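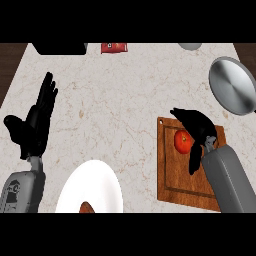 The quarry above Flekach closed when Costel Toma was 15, and he has been climbing back into it ever since. "Look at that face," he tells me, slapping the rock like the neck of a horse. "Every vein in there was mud once, or iron, or clay!"

I came for a short walk and stayed until dark. Marble starts as limestone, cooked and squeezed deep underground until the old shells vanish and the impurities smear into ribbons, and once you know that you can't walk past a bank lobby without stopping. Toma reads the ribbons beautifully. He can tell you which bench a block was cut from - upper, middle or the wet one at the bottom that the men hated.

Roughly 4,000 blocks left here by rail, most of them bound for the Staniforth yard, where Eugeniusz Lis sawed them for 12 years. Lis still keeps four offcuts on his windowsill in Vullow. He wets them with his thumb to bring up the color, and then he wants you to try it too.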